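Plotaleo Holiday Units - Frequently Asked Questions

Last updated 2018-06-04

What time can we check in?

From 2 pm. If your unit is ready earlier we'll let you in earlier, but please don't plan your whole day around our good mood. Check-out is 10 am, and the cleaners are punctual people.

Where do I pick up the key?

From the key safe beside the office door. We send the code by text on the morning you arrive. If you've given us your landline number, the code will be read aloud to an empty house.

How far are you from the beach?

591 metres from the front gate to the sand. We measured it after a review claimed it was "a good hour's walk". It is uphill on the way back, and we can't do anything about that.

Is there parking?

One space per unit, marked with the unit number. Boats and trailers go on the grass behind the pool fence. Unit 202 has the narrow spot next to the lemon tree, so if you drive something the size of a ferry, tell us when you book and we'll swap you.

Is the pool heated?

The sun heats it. In January it's lovely. In July it's for children and people who've lost a bet. The gate closes at 8 pm all year round.

What's in the kitchen?

A full-size fridge, four burners, an oven, a microwave, a kettle and a toaster, plus enough plates and cutlery for the number of people who booked. There's a decent knife in each unit. Please leave it there - we've bought a lot of decent knives.

Do you supply food?

Tea, coffee, sugar and a small carton of milk on arrival. The Sturnico bakery on the corner opens at 6 and sells out of the good things by 9. For dinner, Leitão does grilled chicken to take away every night but Monday. The nearest proper supermarket is a drive.

Is there Wi-Fi?

Yes, and it's free. It copes well with email and maps. It copes less well with a family of 4 watching 4 different films.

Can I bring my dog?

In the two garden units, yes, with notice. Dogs stay off the beds. We know you'll say he never gets on the bed at home. We also know what colour his hair is.

Can I do laundry?

There's a shared laundry behind the office with two washers and a dryer. The machines take coins, and the office can change notes until 5 pm. Clotheslines are out the back and cost nothing.
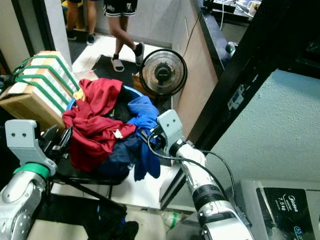 Please take your washing out when the cycle ends. The next guest will only wait so long, and whatever is in the drum will end up on top of the dryer in no particular order. Beach towels need a good shake outside first, as the washers have swallowed plenty of sand already.

Do you run tours?

No, but Fliltari Cruises leaves from the jetty most mornings and we're happy to ring them for you. Bring a hat and a jumper. If you get seasick, sit at the back and look at the horizon.

What if I need to cancel?

Up to 14 days before arrival, you get everything back. After that we keep the first night. Rain is not grounds for a refund, although we do sympathise.

Can I smoke on the balcony?

Yes, with the door shut. Use the tin, not the pot plant.

Who do I call after hours?

The number is on the back of your unit door. Burst pipes and lost keys, any time. Questions about the television can wait until 8 am.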